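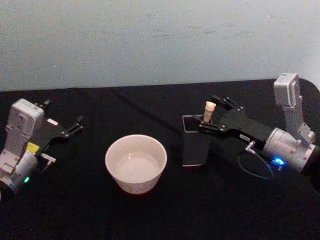

Two robot arms at a table with a black cloth.

What Is Interest, and Why Does a Bank Pay It to You?

Mar 7, 2021
By Rosalind Blackwood
Reading time: 4 minutes

Maybe you have a money box at home. You put coins in it, you shake it, and it makes a nice sound. If you put in 100 dollars and wait one whole year, how much will be inside? Still 100 dollars, of course. The money box keeps your money, but it does not add anything.

With a savings account at a bank, the answer is a little different. After one year there will be more than you put in. The extra part has a name. It is called interest.

Where does the extra money come from?

Let us think of a small town called Vilow. In Vilow there is one bank, and a girl named Alcantara lives near it. Everybody calls her Alca. She brings her 100 dollars to the bank, and the bank writes the number in her account.

On the same street lives a baker. The baker wants to buy a bigger oven, but he does not have enough money for it today. He asks the bank for a loan. A loan is money which you may use now and must give back later. The bank lends him money that came from Alca and from many other people who save.

The baker pays the loan back little by little, and he also pays something extra for being allowed to use it. This is interest too. The bank keeps one part of it to pay its workers and its electricity. Another part it gives to Alca and the other savers.

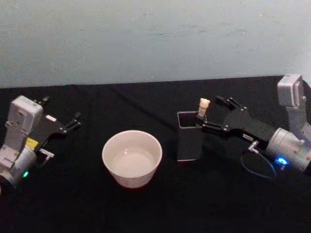

So interest is like rent. When a family lives in an apartment that belongs to another person, they pay rent for it. When somebody uses money that belongs to other people, they pay interest for it. The money goes out to work for a while, and its owner gets a small payment.

How do we count it?

Interest is mostly told in percent. The word percent means "out of every hundred." If the bank in Vilow gives 4 percent in a year, it means: for every 100 dollars, you get 4 dollars after one year. Alca put in 100 dollars, so at the end of the year she has 104 dollars.

Real banks may give less than this, or more. The number is called the interest rate, and it can change. You can ask a grown-up to help you find the rate for your own account. It is often written in quite small letters.

What happens in the second year?

Now comes the part which I like the best. Suppose that Alca leaves all her money in the bank. In the second year, the bank does not count from 100 dollars. It counts from 104 dollars. Four percent of 104 dollars is 4 dollars and 16 cents, so now she has 108 dollars and 16 cents.

You see the extra 16 cents? They are interest on her interest. This is called compound interest. Sixteen cents is not much, you can maybe buy nothing with it. But every year the extra part becomes a bit bigger, and after many years it can be a big help. It needs only that you are patient and that you leave the money where it is.

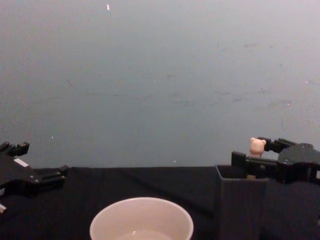

When you are the one who borrows

Interest can also go in the other direction. Alca has an older brother, Rindus. In July he wanted a used bicycle which cost 51 dollars, and he had no savings. His aunt lent him the 51 dollars, but she said he must pay her 4 dollars extra when he gives it back. So the bicycle cost him 55 dollars in the end.

Was it a bad idea? Not always. Rindus could ride the bicycle the whole summer, and this was worth something to him. But before you borrow, it is good to ask two questions. How much must I pay back altogether? And can I wait and save for it instead?

Try it at home

Take a sheet of paper and write 100 at the top. Add 4 percent and write the new number under it. Then take 4 percent of the new number and add it again. You may use a calculator. Do it for ten lines, one line for each year, and look at how the steps between the numbers grow.

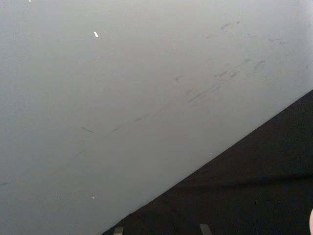
A pale gray wall beside a dark surface.

Words to remember

Savings account: a place in a bank where you keep money for later.
Loan: money you may use now and must give back.
Interest: the extra money that is paid for using someone's money.
Interest rate: how much interest is paid, written in percent.
Compound interest: interest that is also counted on the interest from before.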